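About Mornov Gutter and Drainage

Mornov makes and installs seamless gutters, downspouts and below-grade drain lines for houses and small commercial buildings. We started as a sheet-metal shop and added installation crews later.

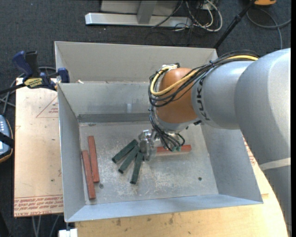
The shop and the crews still work from the same address in Drondby. Most of our orders are replacement jobs on buildings between 20 and 60 years old, where the original gutter is undersized for the roof or has lost its pitch.

What we make

K-style gutter in 5-inch and 6-inch widths, half-round gutter in 6-inch, and box gutter to order. Standard material is 0.032-inch aluminum. Copper and galvanized steel are available with a longer lead time. Gutter runs are formed on site from coil stock, so the only joints are at corners and outlets. The longest single run we have formed is 187 feet, on a storage building with a straight eave.

Downspouts are 2 x 3 inch or 3 x 4 inch rectangular, or 4-inch round. We recommend 3 x 4 for any roof section with heavy tree cover. Smaller outlets clog at the elbow.

Colors: 3 are kept in stock (white, dark bronze, musket brown). All others are ordered by the coil.

How we size a system

Every quote begins with a roof measurement. We take the plan area of each section, apply a factor for roof pitch, and check the result against local rainfall intensity. That gives the gutter width and the number of outlets. The worksheet is attached to the quote, and you can keep it whether or not you hire us.

Gutters are pitched 1/4 inch for every 10 feet. Hidden hangers are screwed into the fascia at 24-inch spacing, or 16-inch where snow slides off the roof. We do not use spikes. If the fascia board is soft we stop and call you before going further, and replacement is billed by the foot.

Flusteo leaf guards

Flusteo is our own line of perforated aluminum guard. It fastens to the front lip of the gutter and does not go under the shingles, so it leaves the roof covering undisturbed. It can be fitted to gutters from other makers if they are sound and correctly pitched. Guards cut down on cleaning but do not end it. Plan on one inspection a year.

Ramanauskas Roofing

We do not install or repair roofs. When a gutter job turns up damaged decking or missing drip edge, we refer the work to Ramanauskas Roofing, a separate company. You are free to use any roofer you like. We will schedule around them.

Service area and hours

We travel up to 67 miles from the shop. Installation runs from April until the ground freezes. Shop pickup of elbows, hangers, end caps and sealant is available all year, weekdays 7:00 to 3:30.

Page last updated Thu 27 February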